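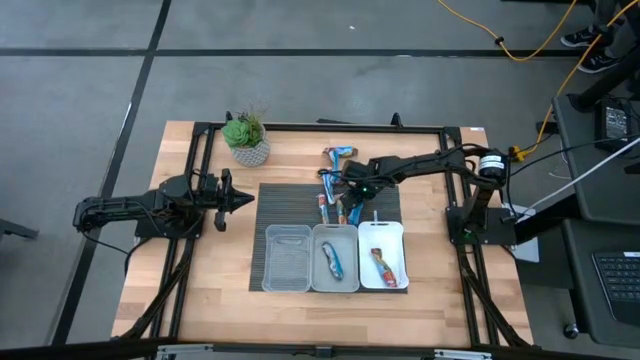

4. 원격 조작을 통한 시연 수집

그림 4. Pilholm 작업대에서의 스낵바 분류 작업. 오른쪽 팔의 그리퍼가 매트 위쪽에 모인 스낵바 위에 있고, 왼쪽 팔의 그리퍼는 비어 있는 채 열려 있다. 가운데와 오른쪽 상자에 스낵바가 하나씩 담겨 있다.

4.1 작업대와 작업 정의

본 절에서는 Testthorpe 데이터셋 가운데 스낵바 분류 작업의 시연을 수집한 절차를 기술한다. 시연은 모두 Pilholm 작업대에서 수집하였다. Pilholm은 목재 상판 위에 검은색 알루미늄 프로파일 프레임을 두고, 그 좌우에 로봇 팔을 하나씩 장착한 양팔 작업대이다(그림 4). 두 팔의 작업 영역은 상판 중앙에서 겹치며, 겹치는 영역에 어두운 색의 골무늬 매트를 깔았다. 매트는 물체의 미끄러짐을 줄이는 역할과 함께 초기 배치의 기준면 역할을 한다.

작업은 흩어진 스낵바를 하나씩 집어 매트 아래쪽 변을 따라 놓인 상자 세 개에 나누어 담는 것이다. 상자는 왼쪽부터 투명, 반투명 회색, 불투명 흰색으로, 서로 외관이 다르다. 같은 상자를 세 개 쓰는 구성도 예비 실험에서 검토하였으나, 학습된 정책이 상자의 절대 위치만으로 목적지를 정하는 경향이 있어 채택하지 않았다. 투명 상자는 바닥으로 매트의 골무늬가 그대로 비쳐 상자의 경계를 영상에서 구분하기 어렵다. 이 조건은 의도적으로 남겨 두었다.

어떤 포장의 스낵바를 어느 상자에 담을지는 에피소드마다 지시문으로 주어진다. 지시문은 포장의 색을 기준으로 하며, 청색 계열과 적색 계열을 각각 다른 상자에 담도록 하는 형식이 가장 많다. 한 포장에 두 가지 색이 섞인 제품은 지시문에서 별도로 지정하였다. 별도 지정이 없는 경우 작업자는 해당 스낵바를 매트 위에 그대로 두고 에피소드를 종료한다.

스낵바는 단순한 형상에 비해 파지가 까다롭다. 포장 필름이 내용물보다 길어 양 끝이 납작하게 남고, 이 부분만 잡으면 들어 올리는 도중 물체가 회전한다. 또한 여러 개가 나란히 붙어 있으면 그리퍼 손가락이 들어갈 틈이 부족하다. 본 작업에 쓴 그리퍼는 끝이 뾰족한 쐐기형 손가락을 가지고 있어 좁은 틈에 진입할 수 있으나, 진입 각도가 어긋나면 포장을 밀어내게 된다. 시연에는 이와 같은 실패와 재시도가 포함되어 있다.

4.2 조작 장치와 제어

작업자는 Maksymiv 리더 암 한 쌍을 두 손으로 움직여 로봇을 조작하였다. 리더 암의 각 관절 각도는 대응하는 팔로워 암의 목표 각도로 전달되고, 손잡이의 집게가 닫힌 정도는 그리퍼의 개도로 변환된다. 좌표계 변환이나 역기구학 계산은 거치지 않는다. 관절 공간에서 직접 대응시키는 방식은 특이 자세 부근에서도 동작이 끊기지 않는 장점이 있고, 대신 작업자가 팔의 관절 구조를 어느 정도 익혀야 한다.

목표 각도에는 저역 통과 필터를 적용하였다. 필터를 강하게 걸면 손떨림은 사라지지만 접촉 직전의 미세한 보정이 늦어진다. 작업자들이 가장 자주 지적한 문제가 이 지연이었다. 최종 설정에서는 손목 관절에만 약한 필터를 두고 나머지 관절에는 그보다 강한 필터를 두었다. 그리퍼 개도에는 필터를 적용하지 않았다.

힘 반력은 제공하지 않았다. 작업자는 그리퍼가 매트에 닿는 순간을 눈으로 판단해야 하며, 수집 초기에는 매트를 필요 이상으로 누르는 동작이 잦았다. 이를 줄이기 위해 팔로워 암의 모터 전류가 설정값을 넘으면 하강 방향의 목표를 제한하는 기능을 추가하였다. 제한이 작동한 구간은 별도의 표시와 함께 기록된다. 학습 시 이 표시는 입력으로 쓰지 않았다.

손으로 팔을 직접 잡고 움직이는 교시 방식도 비교하였다. 직접 교시는 별도의 장치가 필요 없고 접촉력을 손으로 느낄 수 있으나, 두 팔을 동시에 움직이기 어렵고 작업자의 손과 팔이 영상에 계속 들어온다. 영상 기반 정책을 학습하는 본 연구에는 원격 조작이 더 적합하다고 판단하였다. 직접 교시는 초기 자세와 대피 자세를 등록하는 데에만 사용하였다.

4.3 수집 절차

수집에는 작업자 12명이 참여하였다. 각 작업자는 본 수집에 앞서 연습 과정을 거쳤다. 연습은 한 팔로 스낵바 하나를 옮기는 단계에서 시작하여, 붙어 있는 스낵바를 떼어 내는 단계를 거쳐 전체 작업으로 이어진다. 연습 중의 기록은 데이터셋에 넣지 않았다.

한 에피소드의 순서는 다음과 같다. 먼저 진행자가 지시문을 뽑고 스낵바를 매트와 그 주변에 배치한다. 배치는 손으로 흩어 놓는 것을 원칙으로 하되, 일부 에피소드에서는 스낵바를 나란히 붙이거나 매트 바깥의 상판에 걸치도록 놓았다. 이어서 작업자가 두 팔을 초기 자세로 보내고 발판을 밟아 기록을 시작한다. 작업이 끝나면 다시 발판을 밟아 기록을 마치고, 성공 여부와 특이 사항을 입력한다. 조명과 상판 위의 화분 등 배경 물체는 일정하게 고정하지 않았다. 그림 4에서도 상판의 왼쪽 위 모서리에 다육식물 화분이 놓여 있다.

어느 팔을 사용할지는 작업자의 판단에 맡겼다. 다만 한 팔이 상자 쪽으로 이동하는 동안 다른 팔이 그 경로를 가로지르지 않도록 하였다. 두 팔의 동작을 동시에 진행한 작업자와 한 팔씩 번갈아 진행한 작업자가 있었으며, 동시 조작은 수집 후반으로 갈수록 늘었다. 한쪽 팔이 쉬는 동안 그리퍼를 연 채 상판 위에 띄워 두는 습관은 여러 작업자에게서 공통으로 나타났다. 이 대기 자세는 작업자마다 높이와 방향이 달라, 정책이 쉬는 팔을 불필요하게 움직이는 원인이 되었다. 이 문제는 6절에서 다시 다룬다.

기록은 Pimport로 수행하였다. Pimport는 두 팔의 관절 각도, 목표 각도, 모터 전류, 그리퍼 개도와 카메라 영상을 공통 시각에 맞추어 저장한다. 영상과 관절 신호의 시각이 어긋나면 파지 시점의 라벨이 흐려지므로, 매일 수집을 시작하기 전에 그리퍼를 여닫는 짧은 동작을 기록하여 지연을 측정하였다. 측정값이 허용 범위를 벗어난 날에는 케이블과 허브를 점검한 뒤 다시 측정하였다.

4.4 선별과 라벨링

수집한 에피소드는 모두 3,344개이며, 총 기록 시간은 83시간이 넘는다. 이 가운데 435개를 선별 과정에서 제외하였다. 제외 사유는 통신 지연으로 인한 신호 누락, 지시문과 다른 상자에 담고 수정하지 않은 경우, 기록 도중 사람이 작업 영역에 손을 넣은 경우이다. 스낵바를 떨어뜨렸다가 다시 집은 에피소드는 제외하지 않았다. 잘못된 상자에 담은 뒤 꺼내어 옮긴 에피소드도 유지하였다.

남은 에피소드에는 구간 라벨을 부여하였다. 구간은 접근, 파지, 이송, 투입, 복귀로 나누고, 그리퍼 개도와 손끝 속도로 경계를 자동 추정한 다음 사람이 검토하였다. 자동 추정은 이송과 투입의 경계에서 가장 자주 틀렸다. 작업자가 상자 위에서 잠시 멈추어 스낵바의 방향을 맞추는 경우가 있기 때문이다. 상자 안에서 스낵바가 비스듬히 놓이는 것은 오류로 보지 않았고, 전체가 상자의 테두리 안쪽에 들어가면 투입 성공으로 처리하였다.

붙어 있는 스낵바를 떼어 내는 동작은 별도의 라벨로 구분하였다. 작업자들은 크게 두 가지 방법을 썼다. 하나는 닫은 손가락 끝으로 스낵바의 옆면을 밀어 틈을 만든 뒤 집는 방법이고, 다른 하나는 한쪽 손가락을 틈에 먼저 넣고 그리퍼를 닫는 방법이다. 앞의 방법은 동작이 길지만 재시도가 적었고, 뒤의 방법은 빠른 대신 이웃한 스낵바를 함께 들어 올리는 일이 있었다. 두 방법이 한 데이터셋에 섞이면 정책의 출력이 그 중간으로 수렴할 우려가 있어, 행동을 묶음 단위로 예측하는 구조를 사용하였다. 구조의 세부 사항은 5절에 기술한다.

학습과 평가의 분할은 에피소드 단위가 아니라 작업자 단위로 하였다. 같은 작업자의 시연은 조작 속도와 대기 자세가 서로 비슷하여, 에피소드를 무작위로 나누면 검증 오차가 실제보다 낮게 나온다. 분할 목록은 Testthorpe 배포본에 포함되어 있으며, 제외한 에피소드도 사유와 함께 별도 폴더로 제공한다.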